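Clerville Household Repairs Survey: Data Card

Summary
The survey holds 200 written replies from tenants in Clerville on small repairs in the home. It was prepared by Shobha Devadiga and Benedikt Riedl for the Arnance housing office. Each reply fills one row.

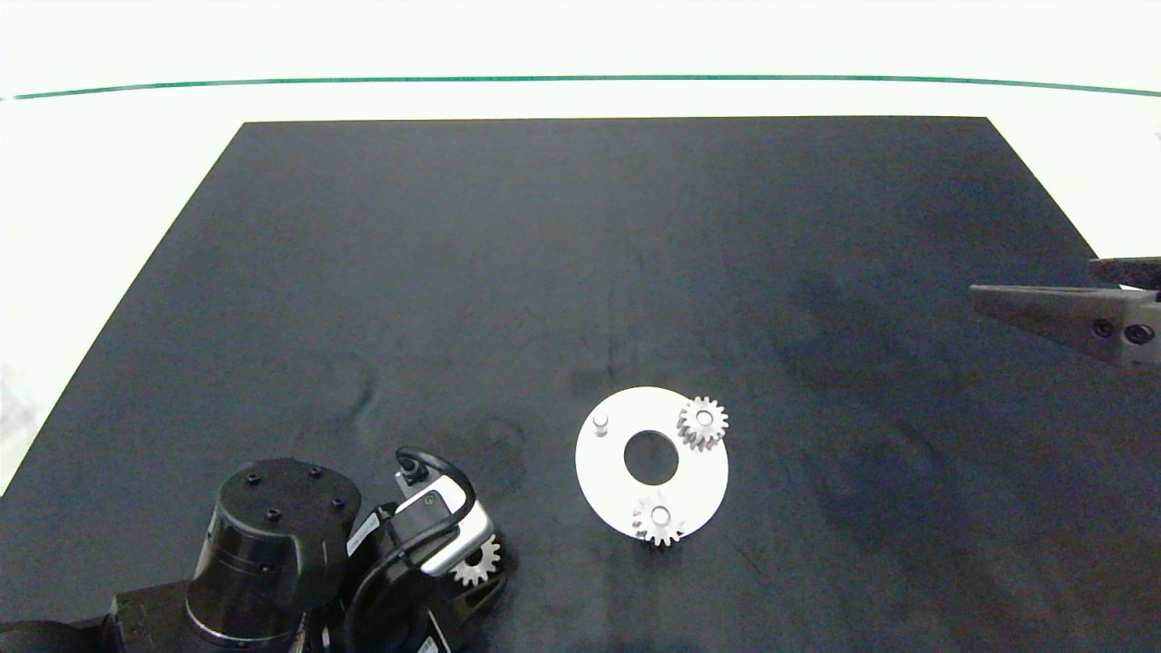 Contents
The file has 10 columns, covering the type of fault, the room, the age of the building and the time taken to mend it. Blank cells mean that the tenant gave no reply. Names and addresses were removed before release.
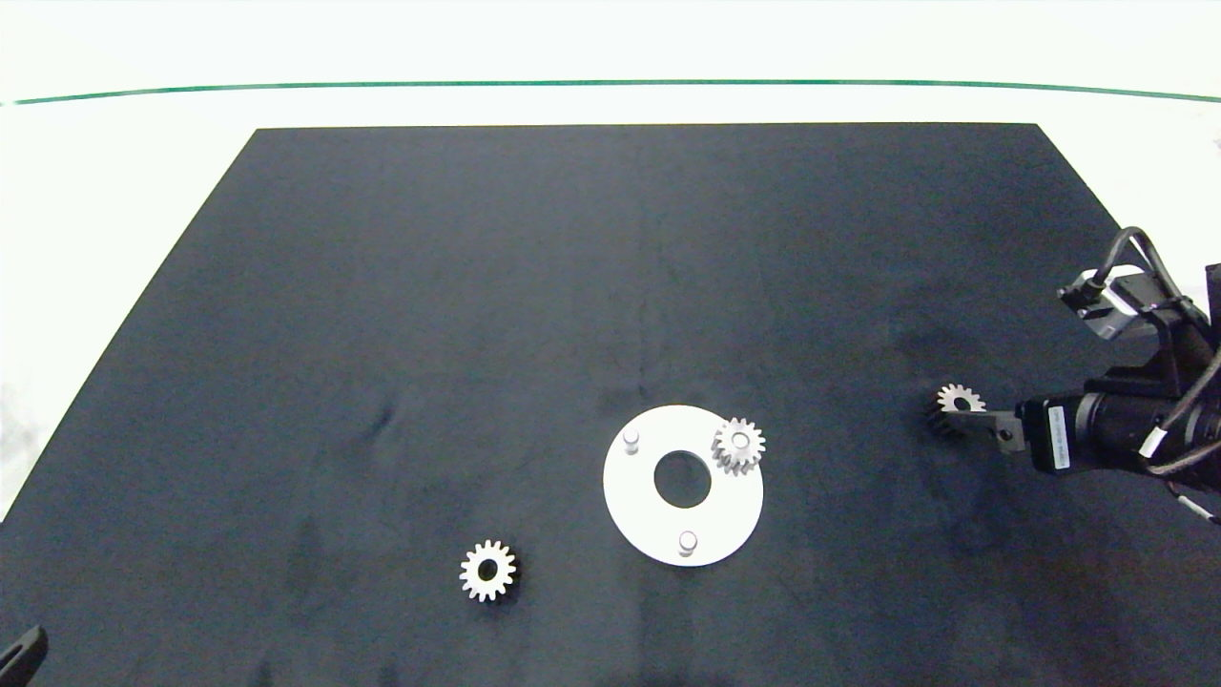 Who may use the data?
Any person or body may use it for study or teaching, provided that the Arnance housing office is named as the source.

Known limits
Tenants in the three oldest buildings replied less often than others. Waiting times are as stated by the tenant and were not checked against office records.

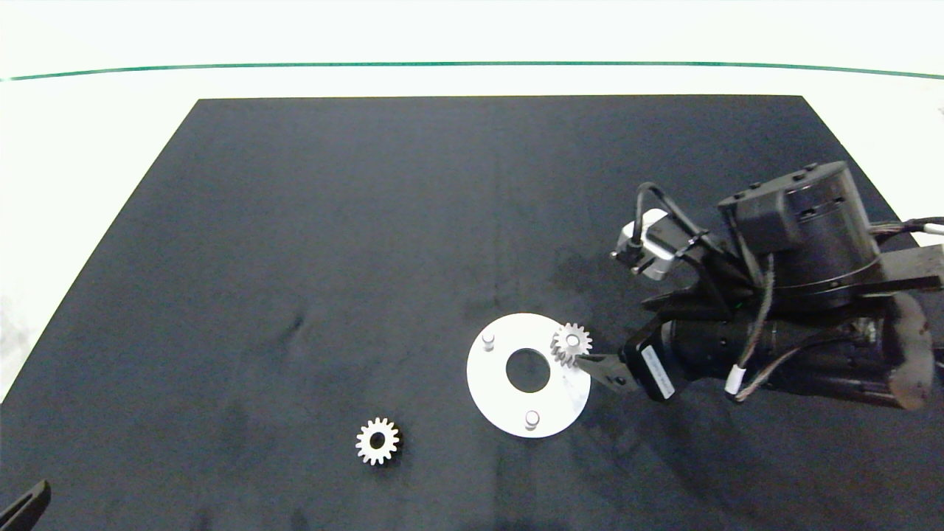 How should errors be reported?
Errors should be sent in writing to Anca Preda at the housing office, with the row number. Corrections are issued each September.

Version 2 replaces all earlier copies.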